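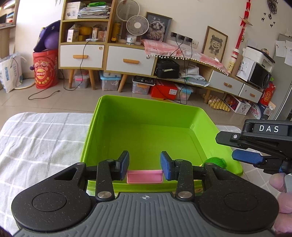 **Handgreifer paarweise kaufen oder mieten? Budget für 15 Wohnungen**

Startseite Foren Beschaffung Neue Beiträge Suche Anmelden

**pfadplaner_k**
Guten Abend zusammen, ich plane für unser Projekt Zikcombe die Anschaffung von Handgreifern, mit denen wir Aufräumaufgaben in normalen Wohnungen aufnehmen wollen. Es sind 15 Wohnungen vorgesehen, Beginn ist im September. Ich habe zwei Angebote vorliegen:

Clerna: 626 Euro pro Greifer, mit Koffer und einem Satz Ersatzbeläge
Histunex: 487 Euro pro Greifer, ohne Koffer, Beläge extra

Wir arbeiten immer mit beiden Händen, ein Set sind also zwei Stück. Bei sieben Sets komme ich auf 8764 Euro gegen 6818 Euro. Der Unterschied von 1946 Euro ist für uns viel Geld. Hat jemand mit beiden Lieferanten schon gearbeitet? Und wie viel Reserve rechnet ihr für Verschleißteile?

**tischkante**
Ich würde zuerst fragen, wozu ihr sieben Sets braucht. Wenn ein Team am Vormittag eine Wohnung macht und am Nachmittag die nächste, genügen drei Sets und ein viertes als Reserve. Das Geld ist besser in Arbeitszeit angelegt. Bei uns lagen die Geräte die meiste Zeit im Schrank.

**pfadplaner_k**
Das habe ich auch überlegt. Aber die Wohnungen liegen in drei Städten, und das Verschicken hin und her möchte ich vermeiden. Einmal war ein Paket neun Tage unterwegs.

**lochblech**
Zu den Belägen kann ich etwas sagen. Wir haben beide Modelle im Einsatz gehabt, und nach meiner Meinung ist der Preis am Anfang nicht der wichtigste Posten. Die Beläge an den Fingern nutzen sich ab, und die von Histunex muss man kleben. Dafür braucht man Zeit und eine ruhige Hand. Bei Clerna werden sie geschraubt.

Wichtig ist auch, was gegriffen wird. Ein kleiner rosa Quader auf dem Rand einer Kunststoffbox ist eine andere Sache als ein weiches Tuch. Macht vor der Bestellung eine Liste der Gegenstände und prüft die Öffnungsweite.

**tischkante**
Da muss ich widersprechen. Das Kleben dauert bei uns fünf Minuten, wenn man es einmal gelernt hat. Dafür zahle ich keine 139 Euro mehr pro Stück.

**lochblech**
Fünf Minuten ja, aber der Kleber muss über Nacht trocknen. In dieser Zeit fehlt das Gerät. Wenn ihr wirklich mit nur einem Reserveset plant, ist das ein Problem.

**pfadplaner_k**
Danke, das mit dem Trocknen wusste ich nicht. Eine Liste haben wir für die erste Aufgabe schon: Spielzeug vom Tuch in eine grüne Box räumen. Dabei sind ein gelber Spieltopf mit zwei Henkeln, ein Maiskolben, ein Seestern und ein paar kleinere Teile.

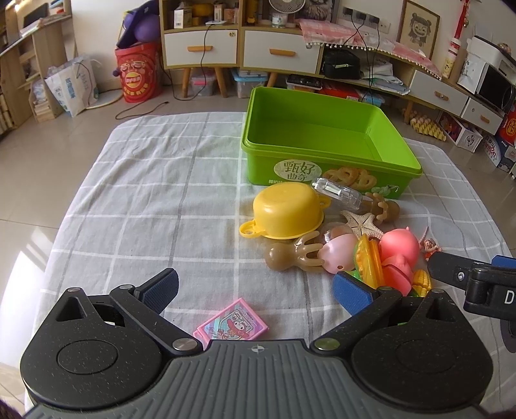

Am meisten Sorgen macht mir der Topf, denn er ist im Verhältnis zu den anderen Sachen breit. Man kann ihn natürlich am Henkel nehmen, doch das möchte ich den Leuten nicht vorschreiben. Ich frage bei beiden Firmen noch nach der Öffnungsweite, im Datenblatt von Histunex steht sie leider nicht.

**rollcontainer**
Habt ihr Miete geprüft? Munasinghe vermietet ganze Sets monatsweise, Versand im Preis enthalten. Für ein Projekt mit festem Ende kann das günstiger sein - man muss nur die Kaution einplanen.

**pfadplaner_k**
Ich habe jetzt dort angefragt. Mein Vorschlag an die Leitung wäre: vier Sets von Clerna kaufen, das sind 5008 Euro, und bei Bedarf zwei Sets dazu mieten. Ersatzbeläge trage ich als eigene Zeile in die Tabelle ein.

**tischkante**
Vier Sets finde ich vernünftig. Beim Lieferanten bleibe ich bei meiner Meinung.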